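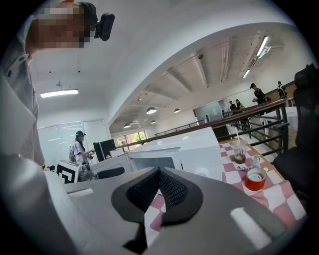 옅은 회색 셔츠를 입고 작업 공간 쪽으로 몸을 숙인 사람.

살림 대여점 플라넨, 베일리 시장통 떠난다… 12월 알우드로

2024년 11월

베일리 시장통에서 식탁보며 그릇이며 이불이며 빌려주던 살림 대여점 플라넨(Flanen)이 자리를 옮긴다. 새 주소는 알우드(Alwood) 쪽 옛 우체국 건물 1층. 영업 재개는 12월 초. 날짜는 아직 못 박지 못했다고. 난방 배관 점검이 안 끝났다.

이유는 임대료. 건물주와 재계약 협상이 여름부터 이어졌는데 결국 깨졌다. 대표 레몽드 데프레(Raymonde Després) 씨는 "올려 달라는 액수가 우리 한 달 대여 수입보다 컸다"고 했다. 정확한 액수는 밝히지 않았다. 건물주 쪽에도 전화를 넣었지만 마감 때까지 답이 없었음. 답이 오면 추가한다.

플라넨은 9년 전 문을 열었다. 처음엔 잔치용 식탁보만 빌려줬다. 그러다 손님들이 그릇은 없냐, 손님용 이불은 없냐 묻기 시작했고 품목이 늘었다. 지금 등록 가구는 135곳. 대부분 시장 뒤편 연립과 언덕 위 아파트 주민이다. 집이 좁아서 큰 냄비나 여벌 이불을 쌓아 둘 데가 없는 사람들이 많이 쓴다. 명절 앞이면 교자상이 먼저 동나고 그다음이 국그릇이라고.

이용 방식은 크게 안 바뀐다. 물건을 고르고, 보증금 내고, 가져간다. 반납은 기한 안에. 기본 대여 기간은 지금처럼 10일이다. 한 번 연장할 수 있고 연장은 전화로도 된다. 뒤에 예약이 걸린 물건은 연장 안 됨. 이것도 그대로다.

바뀌는 건 세탁비. 지금까지는 천 종류를 빌리면 세탁비가 대여료에 포함돼 있었다. 12월부터는 따로 받는다. 작은 식탁보와 냅킨은 3달러, 이불과 큰 덮개는 크기별로 다르게 매긴다. 요금표는 새 매장에 붙일 예정이고 그 전에라도 물어보면 알려준다. 직접 빨아서 반납하면 세탁비를 안 내도 된다. 단, 다림질 자국이 눌어붙었거나 얼룩이 남아 있으면 도로 청구한다. 이 부분에서 벌써 말이 좀 나온다.

시장에서 만난 한 이용자는 "얼룩이 원래 있던 건지 내가 묻힌 건지 어떻게 아느냐"고 따졌다. 생일상 차릴 때마다 플라넨에서 그릇을 빌린다는 사람이다. 데프레 씨 답은 이렇다. 나갈 때 손님과 같이 펴 보고 전표에 표시한다. 지금도 하던 일인데 바쁜 날엔 건너뛰었단다. 앞으로는 안 건너뛰겠다고.

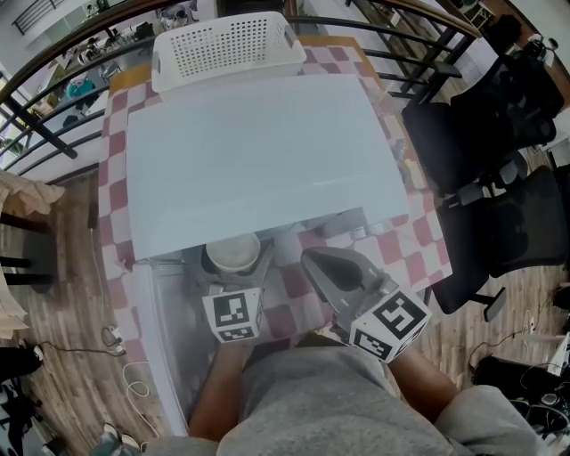

분홍색과 흰색 체크무늬 식탁보를 깐 탁자. 흰 바구니와 둥근 그릇이 놓여 있다.

새 자리는 지금보다 넓다. 대신 멀다. 시장에서 걸어가면 언덕을 하나 넘어야 하고 짐이 있으면 버스를 타야 한다. 버스는 브라루라(Brarura) 방면 노선이 건물 앞에 선다. 배차가 뜸한 게 문제. 저녁 시간대에는 더 뜸하다. 이 때문에 플라넨은 시장통에 반납함이라도 남겨 둘 수 있는지 알아보는 중이다. 천 종류만 받는 함이다. 그릇은 깨질 수 있어서 안 받는다.

반납함 자리를 내주겠다고 나선 건 철물점 주인 머빈 코미어(Mervin Cormier) 씨. 가게 옆 처마 밑이 비어 있다. "비 안 맞고 밤에도 가로등이 있다. 나는 상관없다." 다만 통로 폭 규정에 걸리는지 시장 관리사무소 확인이 필요하다. 사무소 측은 신청서를 받았고 검토 중이라고만 했다. 언제까지 검토하는지는 답하지 않앗다.

코미어 씨는 플라넨이 떠나는 게 장사에도 안 좋다고 본다. 이불 빌리러 온 사람이 못도 사고 전구도 사 갔다는 얘기. 옆의 반찬가게도 비슷한 말을 했다. 그릇 반납하러 온 길에 저녁거리를 사 간다고. 빈 점포에 뭐가 들어오는지는 아직 모른다. 휴대전화 가게라는 말도 있고 커피집이라는 말도 있는데 둘 다 확인 안 됐다.

이사 기간 대여는 멈춘다. 다음은 플라넨이 정리해 준 내용.

이미 빌려 간 물건: 반납 기한이 이사 기간과 겹치면 새 매장 문 여는 날까지 자동으로 미뤄진다. 연체료 없음. 따로 전화할 필요 없음.

예약해 둔 물건: 연말 예약은 살아 있다. 찾아가는 곳만 알우드로 바뀐다. 예약한 사람에게 문자를 돌리고 있는데 번호가 바뀐 사람이 꽤 된다고 한다. 문자를 못 받았으면 매장에 알려 달라는 부탁.

보증금: 전표를 갖고 있으면 새 매장에서 그대로 돌려받는다. 전표를 잃어버렸으면 이름과 전화번호로 찾는다. 시간이 좀 걸린다.

맡긴 물건: 플라넨에는 주민이 안 쓰는 그릇이나 이불을 맡겨 두고 대여 점수를 받는 제도가 있다. 이참에 도로 가져갈 사람은 이사 전에 와야 한다. 안 찾아가면 함께 옮긴다. 버리지는 않는다.

물건 중 일부는 이번에 정리한다. 이 빠진 접시, 짝이 안 맞는 찻잔, 색이 많이 바랜 식탁보 같은 것. 매장 앞에 상자를 내놓고 필요한 사람이 가져가게 한다. 무료다. 다만 이불은 제외. 낡은 이불은 동물 보호소 쪽에 먼저 물어보기로 했다고.

새 매장에는 물건을 펴 볼 수 있는 탁자가 생긴다. 지금 가게는 통로가 좁아서 큰 식탁보를 끝까지 펴 보지 못하고 빌려 가는 일이 많았다. 집에 가서 펴 보니 상보다 짧더라, 이런 항의가 제일 잦았단다. 치수표를 붙여 놔도 잘 안 본다. 앞으로는 펴 보고 고르면 된다. 자기 집 상 치수는 재서 오는 게 좋다.

선반 배치도 바뀐다. 지금은 들어온 순서대로 꽂혀 있어서 데프레 씨 말고는 어디에 뭐가 있는지 잘 모른다. 새 매장에서는 쓰임새로 나눈다. 잔치, 손님맞이, 아기, 제사. 제사용품을 따로 두는 건 한인 이용자들이 오래 요청해 온 것이다. 향로와 제기는 수량이 적어서 설 앞두고는 일찍 예약해야 한다. 병풍은 하나뿐이다. 병풍은 배달이 안 되니 직접 실어 가야 함.

배달 얘기가 나온 김에. 배달 서비스는 이사 뒤에도 계속한다. 하지만 구역이 조정된다. 알우드와 베일리는 전 구역 가능. 브라루라는 강 이쪽만. 강 건너는 기사와 따로 상의해야 한다. 계단이 많은 집은 현관까지만 올려 준다. 배달비는 당분간 안 올린다는데 "당분간"이 언제까지인지 묻자 데프레 씨는 "겨울은 넘기고 보자"고 했다.

건물 자체에 대한 걱정도 있다. 옛 우체국은 한동안 비어 있었고 지난봄 지붕에서 물이 샜다. 지붕은 고쳤다고 한다. 창고로 쓸 뒷방에 습기가 차면 천 종류는 금방 냄새가 밴다. 플라넨은 제습기를 들이고, 이불은 벽에서 떨어진 선반에 올릴 생각이다. 배관 점검 결과가 나오는 대로 개점 날짜를 공지한다.

베일리 매장은 이달 말까지 연다. 마지막 주에는 반납만 받고 새로 빌려주지는 않는다. 문 여는 시간은 평소와 같은데 점심때 잠깐 닫을 수 있다. 포장하느라 그렇다. 빈 상자 있으면 갖다 달라고도 했다. 과일 상자 정도 크기가 좋고 바닥이 튼튼해야 한다. 그릇 싸게 신문지도 받는다.

이사 당일 시장 뒷길 한쪽이 잠깐 막힌다. 트럭을 대야 해서다. 날짜는 정해지면 시장 입구 게시판에 붙는다. 뒷길에 차 대는 상인들은 확인할 것.

이사 뒤에도 전화번호는 그대로 쓴다. 간판도 지금 걸 떼어 간다. 글자 하나 칠이 벗겨져 있는데 새로 칠할지 그냥 걸지는 안 정해졌다고 한다.

시장통 반납함 허가 여부는 나오는대로 다시 전한다.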